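Hands and grippers > Faults and safety
Posted by isiregar, Tuesday

Index finger not closing with the rest of the hand

We run a pick-and-place cell at Hemdale: fruit out of a yellow basket and onto a wire-mesh shelf at the back of the table. One arm, one five-finger hand, Fuselar controller. Since April the index finger has been ignoring the close command now and then. The other fingers curl as they should and the index stays where it was. The controller reports the grasp as complete and the arm lifts.

On Monday's run it happened 6 times in 55 picks. Two of those ended with an apple on the floor.

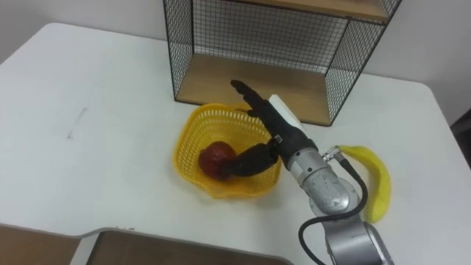
What bothers me more than the dropped fruit is the lift. When that finger stays out it is the first thing to reach the shelf, and on one pick it caught the edge of the lower board and the arm kept going. I hit the stop. No damage that I can find, but the arm should have stopped by itself.

Swapping the finger made no difference. Has anyone seen this?

Ilham Siregar

---

greaseandgo wrote:

Cable. Look at where it comes out of the wrist. If it hangs in a wide loop it gets tugged every time the wrist rolls, and one bad pin will give you one dead finger. Ours at Stustodbridge did the same thing. Clip it to the arm and try again.

---

m_hollis wrote:

I don't agree. A bad pin would normally give you a comms fault, and he says the controller reports a complete grasp. Sounds like the current limit on that finger is set too low. It meets a bit of resistance, the drive gives up, and the software counts that as contact. Check the threshold before you start moving cables.

---

greaseandgo wrote:

It only gives a comms fault if the pin is a data pin. If it's supply to one motor you get nothing at all.

---

isiregar wrote:

She, not he. Limit on the index is 17 per cent, same as the others. I'll log the motor current tonight.

---

tollgate wrote:

Whichever it is, please stop running it at full speed until you know. You have a controller saying "grasped" when it isn't, and an arm that pushed on into a shelf. That second part is a separate fault. Is collision detection on for the lift move?

---

isiregar wrote:

It was on for the approach and off for the lift. The Sawatzky integrator set it up that way because heavier items kept tripping it. It is on for both now and I've dropped the speed.

Logged the current as well – flat zero on the index for each missed close, so the motor isn't trying at all. That looks more like supply than the limit.

---

m_hollis wrote:

Fair enough, zero isn't a threshold problem. I'd still want to see the voltage at the hand end before ordering a cable. It could be the driver board.

---

isiregar wrote:

Meter goes on tomorrow. Will post the readings.

Contact the moderators | Copyright remains with individual posters | Back to top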